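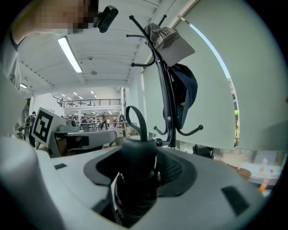

Reynaldo Yap
Hooks every time for me. A folding umbrella has a wrist loop for a reason, and if you hang it by that you'll never go hunting for it when the rain starts.

drodside_jen
Oh, I did that for years and loved it! But ours went up damp and dripped on everything below, including my husband's favourite cap, and the brim never sat right again (he still brings it up). Mine lives in a tall pot by the door now.

Reynaldo Yap
Well, shake it out and leave it open in the bath first, Jen. A pot just keeps the wet in at the bottom, and you can't see a short black umbrella down there anyway.

mossybank
I'm with Jen on the pot, sorry Reynaldo. What I'd really like to know is how people stop a metal coat rack leaning once the winter coats come out in October. Caps are no bother, but five coats on one side and over it goes.

drodside_jen
Tighten the screws on the post, love, and hang the heavy ones low and opposite each other. Ours has stood up for about 3 years like that, dog lead and all.

mossybank
Thank you, will get the screwdriver out after tea.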